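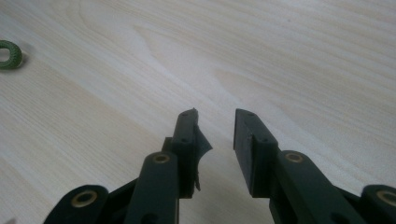 Winterthur, Thursday, August 8, 2019

Living with a wooden table: speaker notes

(Wait for the people at the back to find chairs. Water on the left, oil samples on the right, don't drink the wrong one.)

Hello everyone, and thank you to Naima Ouazzani for having me back after I ran over so badly in June. I've got a clock this time. I'm going to talk about tables, and mostly about the tops of tables, the bit you eat off and do your tax on and spill things over.

Start with the confession. I ruined my first good one. I'd saved up for it, I got it home, and within a week I'd put a hot casserole straight down on it. White ring the size of a dinner plate! I rubbed it with everything in the cupboard (mayonnaise, toothpaste, the lot) and went clean through the finish. Pause here, somebody usually owns up to the mayonnaise.

So, first thing: find out what's on your table before you do anything to it. A drop of water somewhere that doesn't show, leave it a few minutes. If it sits there in a bead you've probably got a lacquer or a varnish, or oil in good condition. If it goes dark and sinks in, the wood's thirsty. It's a rough test and Meinrad Frei will tell you so at length over coffee, but it gets you started.

Grain next. Hold up the three offcuts. When a log is sawn straight through you get those big arches, what joiners call cathedral grain. Cut it the other way, on the quarter, and the lines run straighter and closer together. The straight stuff moves less as the seasons change, and it costs more too. I like the arches myself, I think a table should have a bit of weather in it. Pass the offcuts round, and please can I have all of them back this time.

Movement. People get so worried about this! Wood takes up damp in summer and gives it back when the heating goes on, and it gets wider and narrower across the grain as it does. Along the length, hardly at all. If you've got a solid top and somebody has screwed it down hard to the frame, sooner or later something has to give, and it'll be the top. Look underneath when you get home. You want slots or little wooden buttons. Tell the Ruchti story if there's time: the long table in the café, 9 screws through the middle of it, split with a bang during the soup. Nathalie Kuipers was sitting at it.
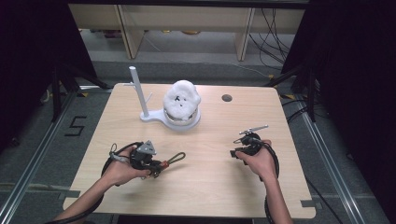

Pale top with a fine grain, seen from above.

Now pale wood, which is what most of you wrote in about. Light timber goes yellow, and it does it quicker by a window. The vase that's been in one place for six months leaves a lovely pale circle. You can slow this down with blinds, and you can use an oil with a touch of white pigment in it, which keeps the colour closer to how it looked raw. What you can't do is stop it. Move the vase, turn the table round now and then, and let it fade evenly.

Cleaning. Damp cloth, wrung out properly, along the grain, then a dry one straight after. For an oiled top I use Ukby soap, two capfuls in a bucket, and I let it sit for a minute before wiping off. I'm not paid to say that, I just bought a big tin. No scouring pads. No vinegar on oil, please, whatever your aunt says.

Demo: oiling. Sleeves up. (Gloves are in the blue bag.)
Sand lightly, fine paper, with the grain.
Get all the dust off. All of it. Then go over it again.
Small puddle of oil, spread it thin with a cloth.
Leave it while I take a question or two.
Wipe off everything that hasn't gone in. If you leave it, it goes sticky and you'll be picking crumbs out of it at Christmas.

Big safety bit, say this slowly. Oily rags can heat up on their own and catch fire. Don't ball them up and don't put them in the kitchen bin. Spread them flat outside to dry, or put them in a metal tin with water in it and a lid on. I make everyone repeat it back to me and I don't mind if they groan.

Dents: a damp cloth and a warm iron will lift a shallow one on bare or oiled wood. Scratches: sand and re-oil that patch, feather the edges. On lacquer, leave it alone or ring somebody. Jonas Hämmerli takes on lacquer jobs and his number's on the handout, under the bit about glue.

Questions I always get: can I put it over a radiator (please don't), do I need coasters (yes for hot mugs, and for red wine I'd want a tray), and is olive oil all right (no, it never dries and after a while it smells).

If there's time left, bring out the old breadboard and do the before and after halves. If there isn't, go straight to coffee. Offcuts back in the box by the door, and Radka Shehu has the sign-up sheet for the sanding evening. We've got 8 places.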